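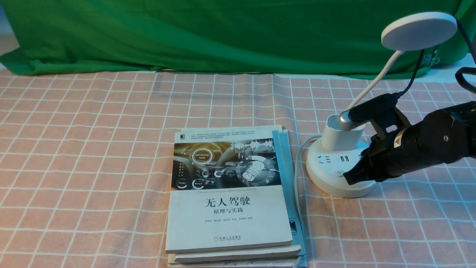 How many demonstrations does a task need before it is worth training on?

For the short tabletop tasks in this course, plan on 80 usable ones per task, spread over at least 6 different table setups. Fewer than that and the policy tends to learn the table it was shown.

Unit 4: Collecting Demonstrations
Instructor: Houshang Karimi
Lab sessions: Mathias Wyss, Zixuan Tian

Read this before your first lab slot. The reading for the unit is the Golestani notes, sections 2 and 3. Section 4 is optional and covers reward models, which we get to in November.

4.1 What counts as one example

One example, or episode, is a full recording of one attempt at one task by one operator. It holds the camera streams, the joint positions, the gripper opening, the commands you sent, and a line of text that says what the task was. All of these share one clock. If the clock drifts by more than a couple of video frames, the episode is thrown out at the checking stage, so run the sync test at the start of every slot.

An episode starts with the arm at its rest pose and ends when the arm is back there. Do not stop the recording when the object is in place. The retreat is part of the task, and a good share of knocked-over objects get knocked over on the way out.

4.2 The task line

Write the task line before you record. Use a verb, an object and, if it matters, a place. "Put the cup on the book" is fine. "Cup task 2" is useless to a language-conditioned model and will be sent back to you. Vary the wording a little between batches, the way different people would say it, but keep the meaning the same.

4.3 Objects and setups

Change the setup every ten to fifteen episodes. A new setup means at least two of the following are different from the last one: the tablecloth, the backdrop, the position of the target object, the other objects on the table. Moving the target by the width of a finger is not a new setup.

Household things are good targets because they come with awkward features. A desk lamp with a gooseneck bends when you push it. Books slide against each other when stacked. A power strip has a cable that pulls back. Choose objects like these once you are comfortable with plain blocks, and keep anything with a cable unplugged from the wall.

Clutter should be real clutter. Students often line up the extra objects along the back edge, where the arm never has to deal with them. Put one or two close enough to the path that you have to steer around them.

4.4 Driving the arm

Go slower than you want to, but do not stop in midair to think. Long pauses are hard to learn from: the model sees the same picture with no motion attached and can get stuck there when it runs on its own. If you need to plan, plan before you press record.

If a grasp slips, recover and keep going. Mark the episode "recovered" in the log. We want these. In last year's set, 63 of the 262 episodes were marked that way, and the group that trained without them got a policy that froze after its first miss.

If you drop something off the table or hit the stop button, end the episode and mark it "failed". Do not delete it. Failed episodes are kept in their own folder and used in Unit 6.

4.5 Checking

Each batch is checked by a pair other than the one that recorded it. Watch every episode at double speed and fill in the check sheet:

Task line matches what happened
Target is in view of at least one camera at the moment of the grasp
Arm starts and ends at rest
No hands in view during the motion
Outcome mark is correct

Disagreements go to Zixuan. Please do not settle them by changing the other pair's log.

4.6 What went wrong last year

The Ilten batch was recorded over one long afternoon by one operator with the blinds open. The early episodes were bright and the late ones were dim, and all the hard grasps had been left for last. The model picked up on the light and moved differently in a dim room. Shuffle easy and hard placements within a slot, and swap operators halfway through.

The Polurton batch had good variety but mixed two gripper calibrations in the same folder. It took Hamidreza Shahbazi most of a week to separate them. Write the calibration file name in the log even if you think it has not changed.

4.7 To hand in

One batch per pair, uploaded to the Nurnirgate drive by 5 p.m. on the day before your checking slot. Include the log, the calibration file, and a half-page note on which setups gave you trouble. Extensions go through Manouchehr Babaei, who also keeps the sign-up sheet for the second arm.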